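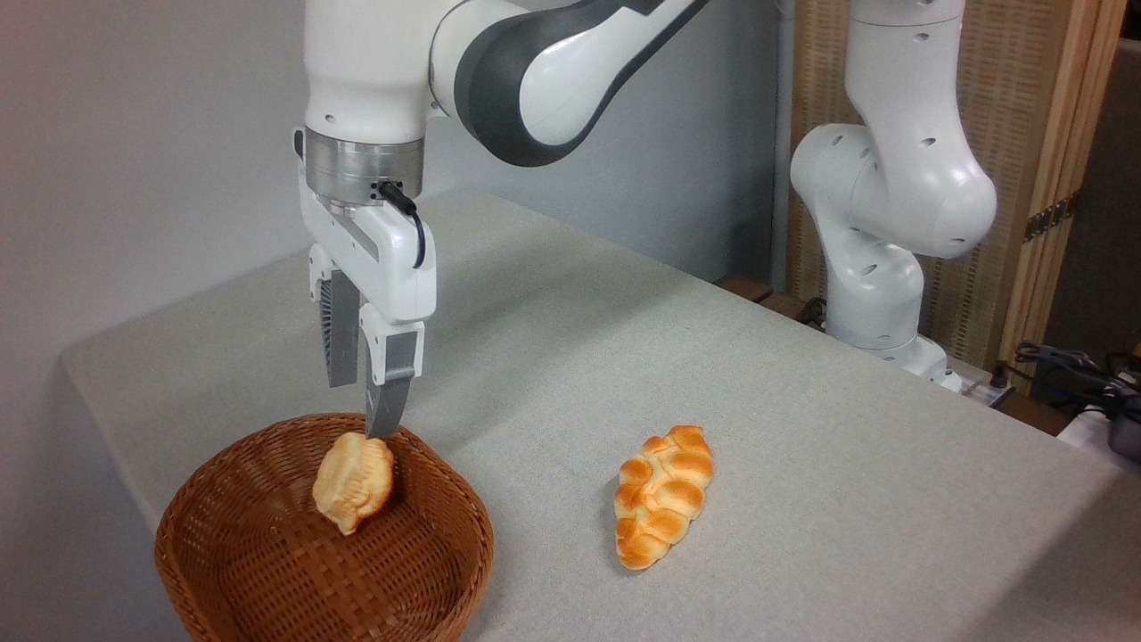 Bread baskets, and what goes in them

Mar 7, 2018

I have owned the same round wicker basket since we moved to Oluncombe, and for most of that time it held mail. In February I cleared it out, gave it a proper wash and put it back to work as a bread basket.

Wicker is easy to look after. Shake the crumbs out over the sink, go along the weave with a dry pastry brush, and once a month wipe it with a damp cloth and leave it near a window. Don't soak it. I soaked my last one and the base went wavy and never sat flat again.

A wide, shallow basket suits buns better than a deep one. In a deep basket the bottom layer gets squashed and everyone digs around for the one they want. Pale, soft buns go in first, on one side, and a braided roll can lie across the other. The braid is the one people reach for, so I keep it near the rim.

I buy most of our bread from Elano, down by the post office. Their plaited roll is 19 cents dearer than it was at Christmas, but it's still my favourite colour of crust -- a deep orange-brown with lighter creases where the strands meet. Their plain buns freeze well. The braid doesn't, so eat it the same day or make French toast.

I line the basket with a tea towel if the bread is still warm. Otherwise I don't bother.

Next I want to sort out the drawer with the bread knives. There are too many in there and only one cuts.

Filed under: Kitchen, Tidying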